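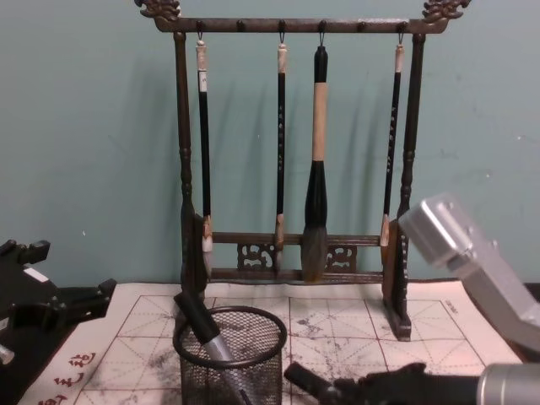
Four brushes on the new rack at the Inis Arts Centre, with two pegs to spare.

The Inis calligraphy group has a brush rack at last, and I don't think I've seen a room of grown adults so pleased about a piece of furniture since the new kettle. It went up on the long table before our December get-together and it's staying there through the summer program.

If you've been to one of our evenings you'll know how we used to manage. Brushes got rinsed in the sink, rolled in a tea towel and shoved in a biscuit tin, and by the next session half of them had a kink in the tip. I lost a lovely goat hair one that way last winter and I'm still a bit sore about it. Brushes want to hang with the bristles pointing down so the water drains away from the glue, and we've all known that for years, we just never did anything about it.

The rack came from Okonkwo, the secondhand furniture place up past the roundabout (the one with the bathtubs out the front). I'd gone in looking for a bookshelf! It was sitting behind a stack of dining chairs, and I spotted the dragon-like carving on the end of the top bar before I worked out what the rest of it was. There's a matching one at the other end, and down low between the rails are carved panels full of cloudy, curly shapes. It's a dark bronzy colour all over and I reckon it looks very smart against our teal wall, which I'll admit I was rude about when it was first painted.

There are six pegs along the bar, and we've hung four brushes to get things started. Three are slim ones with black handles, good for small characters and for practising your name until you're sick of it. The fourth is the big fella. Everyone wants a go with the big fella. He has a great wide head on him and takes a frightening amount of ink, so please use the deep dish and not the little saucers, and please put newspaper down first. One of our regulars did a single character with him last month that filled a whole sheet and ran onto the table, and she was thrilled to bits.

The two free pegs are for anyone who'd like to leave a brush with us between sessions. It needs a loop on the end to hang by. If yours hasn't got one, bring it along anyway and we'll sort something out with a bit of wire or cord. Pop your initials on it somewhere too, as the slim ones look very alike by the end of a night.

Paper is the other bit of news. Wirkuris has changed the practice paper it sends us, and the new lot is a touch thirstier than the old. I found my strokes were bleeding all over the place for the first half hour, then I loaded the brush a bit less and it settled down nicely. Beginners might like to start with the gridded sheets – they're in the second drawer, under the felt mats. We still have plenty of the old paper as well if you'd sooner finish a piece on what you started with.

Cledico, the framing shop next to the chemist, has offered to put a selection of our work in its front window over the holidays. They have space for 11 pieces, nothing bigger than a tea tray, and they'd like everything unframed and flat. Don't be shy about this. Mine is a wonky character for "river" that I've done so many times I can't tell if it's any good anymore, and it's going in regardless. Leave yours in the folder on the piano with your name in pencil on the back.

Sessions run from 6 until 9 in the evening, same room, and you're welcome to turn up partway through if work or kids get in the way. Ink, paper and mats are all there for you to use, and there's no need to have held a brush before. Wear something dark. The side door is the one to use after hours – give it a good shove at the bottom, it sticks when the weather's warm.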